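About Us

Hello, and thanks for having a nose round. I started Stilach because I was fed up with clearing up after tea breaks, which sounds like a silly reason to start a business, but there you go. We put together tabletop sets for places where lots of people eat and drink in a hurry: village halls, school fairs, offices with one small sink and far too many mugs. Cups, plates, little boxes, something to put it all in when you've finished. That's the whole business, really, and I still get ridiculously excited when a new plate arrives in the post.

Before all this I ran the refreshments at a sports ground. Every match day I'd carry everything out in carrier bags, set it up on a wobbly table and then spend the evening trying to work out what had gone missing. I began packing things into sets at home, one set to a box, each with its own list taped inside the lid. A friend asked for one, then her sister did, and by the July of that year I had no room left in the hallway and my coat was living in the bath.

The first proper set was called Gitden and we still sell it. It's the plain one – white plates, paper cups, no fuss – and it outsells everything else by miles. People tell me they want something colourful and then they go home and order Gitden. After that came Mamani, which is for picnics and has a deeper box so that you can get the flask in standing up (I'm a flask person, sorry if you're not). There are 60 sets in the catalogue now if you count all the sizes, and I can tell you what's in every one of them without looking, which makes me great fun at parties.

I try everything out on a table before it goes in a box. I like a dark table top for this, as pale cups and plates show up so well against it and you soon notice if two whites don't match. I'll put a cup next to a plate, shift things about, stand something upright, lay something flat, and leave it for a bit while I put the kettle on.
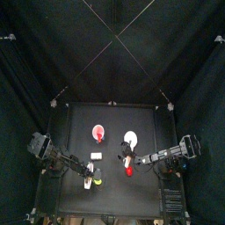
Cups are where I'm fussiest. A paper cup has to sit flat when it's empty and it mustn't go soft before you've got to the bottom of your tea. I once ordered 2,000 that did exactly that, and I've still got a few of them in the shed with seedlings in! Plates are easier to please me with. I want a bit of a rim, enough to stop a grape rolling off, and I want them to come apart from the stack without a fight. If you've ever stood behind a trestle table with a queue in front of you, picking at the edge of a plate with your thumbnail, you'll know why.

Then there's the tidying up, and I think that's the bit we're best at. Every set comes with a clearing away card that tells you what goes in what. Small things go inside the cups, cups stack up, plates go flat underneath, and the lid goes on last. We've had children doing it quicker than the grown-ups at more than one school fair. Do rinse the plates you want to keep, please, and don't put the paper cups in the dishwasher. Someone did. They wrote to tell me all about it. 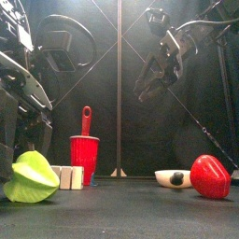 There are 2 of us working full time, plus extra hands in the busy months. We answer the phone ourselves, so if it rings for ages we're probably up a ladder or wrestling with a roll of tape. Last year we sent out some 2,066 parcels, and I'd like to say every single one was perfect, but one lady got nothing except lids. She was very nice about it and she's now one of our regulars.

The newest thing is Vimus, our refill service. You tell us what's run out and we send only that, so you don't have to buy a whole set again to get a few more cups. It's been a bit of a learning curve on the packing side, as odd amounts don't fit neatly into boxes built for full sets, and we're trying out some smaller ones at the moment. If you'd like to join in early then just drop us a line and say which set you've got. The name's on the inside of the lid, next to the list.

Contact us | Delivery and returns | © Stilach | Page updated February 18, 2021 | Back to top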